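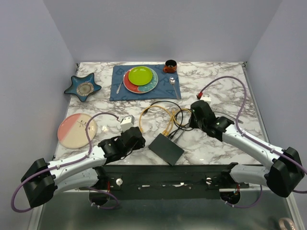

Two-arm table setting bench, Plosto open day, Pratberg

Forum index > Automation > Shows and visits
Thread: Plosto open day in Pratberg, worth the drive?

gearlash
27 September 2021
Went to the Plosto open day and said I would report back. Photo at the top is the bench I spent the most time at. It's two small arms on one rail, each with a gripper, and the job is setting a place: placemat, big plate, small plate on it, fork on the left, spoon on the right, cup at the upper right corner.

Getting there: the building is behind the old freight yard in Pratberg. Parking is in the gravel lot across the street. The sign for the visitor entrance faces the wrong way if you come in from the south, so go past it and turn around.

They had four stations open. A pallet cell behind a fence, a screw driving machine, a bin picking demo that was down for the first hour, and the table setting bench in the back room. You got a badge and a number, and they called groups by number. I was 141 and waited long enough to drink two coffees.

The pallet cell is the product they sell. It did what pallet cells do. The screw driver was loud and there were no earplugs until you asked.

The table bench is a research project and they were clear about that. An operator drives the arms by hand from a second pair, and those runs get recorded. Then they train on the recordings and let the arms try it alone. They showed both. The operator runs were smooth. The solo runs were slower, with long stops before each grasp. I saw five solo tries. Three ended with everything on the mat where it belonged. One dropped the spoon off the side of the mat and one quit while going for the fork.

I thought it was worth the drive. Ask if you want details.

hopperfeed
What was the cycle time on the solo runs? And was anyone standing next to it with a hand on the stop?

gearlash
I timed one good run at 300 seconds for the whole setting. The operator did it in less than half of that. Yes, a staff member stood at the table with a stop button the whole time. He used it once while I was there, on the fork try.

mill_and_drill
Five minutes to set one place. My nephew does it in thirty seconds and he's seven.

I don't mean to be rude about it but I went to the Foley show two years ago and it was the same kind of thing. Slow arms, tableware, a guy with a button. I would rather have had another half hour at the pallet cell and a chance to ask about gripper wear.

gearlash
You could ask about gripper wear. I didn't, but the woman running that station took questions the whole time and had a worn set of pads on the table to hand around.

sixaxis_sal
I was there too, later group. Our group got a different result at the table, four solo tries and one finished. So I would be careful about saying three out of five. That's a small number of tries and they reset by hand between each one.

Also the resets weren't the same every time. On some of them the plates started close to the mat and on others they were farther off to the left. It did better when they were close.

gearlash
Fair. I only reported what I saw. I didn't write down where the plates started and I should have.

sixaxis_sal
I did, but only for the last two, so it doesn't help much. On the one that finished, the arms left the fork and the spoon both at an angle. Staff counted it as done. In your photo the fork and spoon are angled too, so I guess that's within their rules.

mill_and_drill
What are their rules? If you count "on the mat, near the plate" then sure. If I send a part out at that angle it comes back.

sixaxis_sal
They had it on a sheet taped to the door. Fork left of the plate, spoon right of the plate, both flat. Small plate fully on the large plate. Cup upright and off the edge of the table. Nothing about angle. Nothing about centering either, and the green plate in the photo is sitting a little toward the far side of the big one.

mill_and_drill
OK. Then it meets the sheet. I'd write a tighter sheet.

benchvise
I work in a lab that does this kind of training, not at Plosto. A loose sheet is normal at this stage. You start with one the arms can pass part of the time, and you tighten it when the pass rate gets high. With a tight sheet on the first day every run scores zero and you can't tell a better model from a worse one.

The plates are harder than they look. Thin rim, flat on a hard table, and a two-finger gripper has to get one finger under it. Most people tilt the plate with one arm and grab with the other. Did they do it that way?

gearlash
Yes. One arm pressed near the edge and the other came in under the raised side. With the small plate it did it one-handed, and that's where most of the long stops were.

benchvise
That makes sense. Did they say how many recorded runs they trained on?

gearlash
The slide said 513 runs of the full setting. They had a bigger pool of shorter ones, single picks, and the number on that slide was 3000. I asked if the extra dishes on the table were in the training. There's a star-shaped one and a round pink and cream one sitting on the left side in my photo. The answer was that some runs had other dishes out and some didn't, and they couldn't tell me the split.

hopperfeed
Did anyone from the public get to drive it?

sixaxis_sal
Yes, at the end. They took six people from our group. You sit on a stool and hold the two lead arms, and the ones on the table follow. I got two minutes. I put the spoon down fine and then could not get the fork up at all. I kept closing above it. You have no feel in your hands for when the fingers touch the table, so you go by eye, and from the stool the left arm was in my way.

It changed my mind on the speed question some. I was slower than the robot.

mill_and_drill
That's the first thing in this thread that makes me want to go.

coldstart
Question about the room. How close could you get? I'm bringing a student group to the next one and two of them use wheelchairs.

gearlash
There was a rope one long step back from the table. The floor was level from the front door to the back room. The screw driving station has a raised platform for visitors with two steps and I didn't see a ramp. You should email them.

coldstart
Thanks, I'll email. Is there a date for the next one?

sixaxis_sal
They said November. The Clornthorpe site, not Pratberg. I don't think the table bench is going, it was listed as pallet and bin picking only. Check before you book a bus.

coldstart
That's a shame, the table bench is the one I wanted. The students are building a small arm and have never seen two work on the same job.

benchvise
coldstart, if they are building one, have them look at the base mounts in the photo. Both arms are on one black rail along the front of the table. If you clamp each arm separately they creep apart over a week and then your old recordings don't match your new ones. We lost a month to that.

coldstart
Good to know. They are using C-clamps right now.

benchvise
Mark the table with a paint pen at least.

hopperfeed
Going back to the bin picking demo. gearlash said it was down for the first hour. What was wrong?

gearlash
They said a light had been moved during setup and they had to redo the calibration. When it came up it ran fine. It was picking cast elbows out of a steel bin and I didn't see it miss one, but I only stayed for ten minutes.

mill_and_drill
Ten minutes of cast elbows with no misses is better than anything I saw at Foley. Was it picking to a bottom layer or did they keep topping up the bin?

gearlash
They topped it up. I never saw the bottom.

mill_and_drill
Then I have the same complaint as before. The bottom layer and the corners are where those things quit. If anyone goes to Clornthorpe, please stand there until they run it empty, and if they won't, ask why.

sixaxis_sal
I'm going to try to make it. I'll bring a notebook this time and write down every try, start position and all. If anyone else is going, take the other station and we can compare.

hopperfeed
I can take bin picking. Same parking situation over there?

sixaxis_sal
No, Clornthorpe has a lot of its own with a gate. You sign in at the booth and they want a plate number, so have it ready.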